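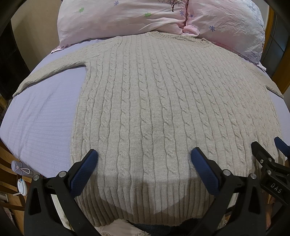 O aviso sanitário novo precisa mesmo aparecer nas embalagens antigas? Só nas que saírem do estoque depois de julho.

Buscar no site
Digite sua busca

Chamado 2707 – rotulagem
Julho, por Suporte Urlow

14h: a Cloltska diz que o modelo do aviso "já está correto". Duvido – a fonte sai em corpo 6 no arquivo enviado.
16h: reenviaram. Mesmo arquivo, outro nome. Segue aberto.

Itens recentes
Chamado 214: advertência ilegível, Gkikas
Grorkley: imagem de alerta recusada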